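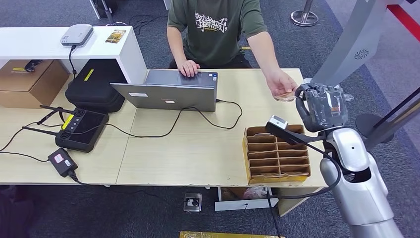
You lose ten minutes a day to a desk organiser and get back maybe one, so where's the gain? So wrote a reader in January, under my last piece, the one about drawers. No name left. I've been chewing on it since.

Fair question. Bit rude, but fair.

My answer is that the ten minutes is made up and the one minute is too low, but I'll come back to that. What bothers me more is the idea that putting small things away is a sort of hobby for people with nothing on. As if the rest of us, the busy ones, simply leave everything on the table beside the laptop and get on with it. I was one of those. I did not get on with it. I moved piles.

Small flat things are the worst. Anything big finds its own place, you don't lose a kettle. But cards, labels, tags, little offcuts of this and that, the spare bit that came with the other bit — they slide under the laptop and that's them gone till spring. You lift the lid to work and something falls on the floor. You pick it up, you look at it, you put it back exactly where it was. I have done this with the same piece of card for weeks. Didn't even know what it was for.

So, compartments. Cardboard ones. I want to stick up for cardboard, as everybody who writes about desks seems to be selling bamboo. I had one of the Zondedetti trays, lovely thing, heavy, cost silly money, and I never once used it properly becuase it felt like it deserved better stuff than mine. Pens I didn't own. The cardboard one doesn't judge. You can write on it. You can cut a partition out when a thing won't fit and nothing is ruined. If it gets tea on it, well, recycling.

Two columns of slots is plenty, by the way. I tried a bigger one from Tradik and ended up with six slots I used and the rest full of air, then full of receipts, then full of things I'd put there so I didn't have to decide. Slots breed. Get fewer than you think.

And keep it at the edge, on the side of the hand you use. Mine sat behind the laptop at first, where it looked tidy, and I had to half stand up to reach it. Of course I stopped. Anything you have to stand up for, you'll do on a good day only. Move it to where your arm already goes and the job shrinks to nothing.

Shelves next to a table, same problem. Lovely in theory. In practice the top of the shelf is where the router lives, plus a postcard, plus whatever you had in your hand when the phone rang. I don't fight that any more. One shelf top per room is allowed to be a dump, I've decided. Zadora, who make the white ones half the country seems to own, could put spikes on top and people would still balance post on them.

Back to the ten minutes. I did time it, sort of, in a lazy way. Clearing the table at the end of the day with nowhere for things to go: eight minutes, most of it dithering. With the slots: two. The handling is the same, you still pick each thing up and it still has to go somewhere. It's the deciding that eats you. Once a slot is the slot for tags, your hand goes there and your head can be on dinner.

Where the reader is right, and I'll give them this, is that buying the organiser isn't the tidying. I know people with a cupboard full of organisers. An empty one on a messy table is just one more item on a messy table. You've got to put the first thing in. Then another. Boring! There's no trick for it, and the Zieliński catalogue, with its four pages on "desk journeys", won't help you either.

Somebody will say go paperless. Fine, but a laptop has never swallowed a bit of card. It just sits on top of it.

Next time, cables, if I can face it. I've one behind my desk that I'm fairly sure goes to nothing and I'm scared to pull it out.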